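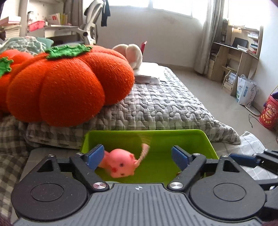
Figure 1. A pink toy pig in the lime-green tray, between the blue pads of the hand-held gripper, with the bed behind.

4.2 Collecting demonstrations in a lived-in room

The hand-held tool described in Section 3 was put together over one winter, partly on a kitchen table and partly at the shared workshop in Etden, where Dilwyn Edwards was kind enough to let us have the end bench until the linkages stopped binding. We had always meant it for use in ordinary homes, and so we were keen to leave the workshop behind as soon as the fingers would close squarely (the first working set was fitted in November, after a good deal of filing). A bedroom suited us very well. There was a bed, a desk, plenty of daylight from the window, and the sort of soft and bulky clutter that our bench recordings had lacked altogether, such as the knitted pumpkin cushion visible behind the tray in both figures.

The task was a humble one. Small toys were to be picked up from a shallow tray, moved a short way, and set down again. We chose toys partly because they are cheap and cheerful, but also because they are awkward in useful ways: a rubber pig has no flat sides to speak of, and a little figure with its arm raised can be approached well from one direction and badly from most of the others. Each recording lasted 20 seconds at most, and we gathered 600 of them in all, of which 102 were set aside for testing and never shown to the Drovia controller during training.

Morfudd Gittins and Hywel Kneath shared the handling between them, changing over after every 60 recordings to rest their wrists. We had not expected their habits to differ as much as they did. Hywel liked to come in low and level, while Morfudd tipped the tool forward and closed the fingers late, and we were fond enough of both styles to keep them in the set without trying to correct either.

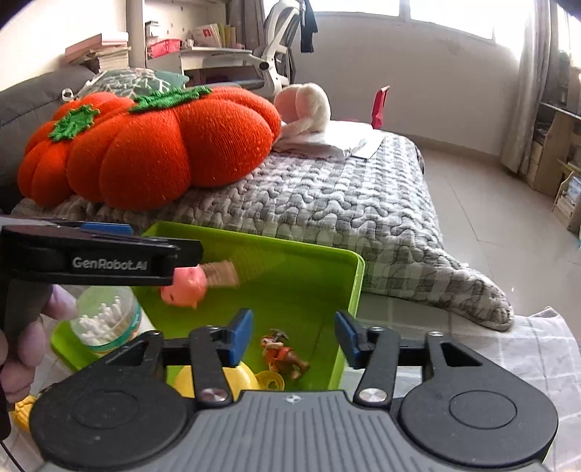 Figure 2. A second gripper, held in the left hand, with the pig at its tip over the tray; a small figurine stands between the blue pads of the first.

The two-handed recordings proved harder to plan. With both tools over the same tray, one jaw can easily hide the toy that the other is reaching for, and in Figure 2 the left-hand gripper takes up a fair share of the view. We tried asking the handlers to keep the tools well apart, but the movements became stiff and rather unlike anything a person would do at home, so we went back to letting them work as they pleased and marked the crowded passages afterwards by hand. Angharad Wogan did the marking, and her notes on when a grasp should be said to begin were adopted for the rest of the study.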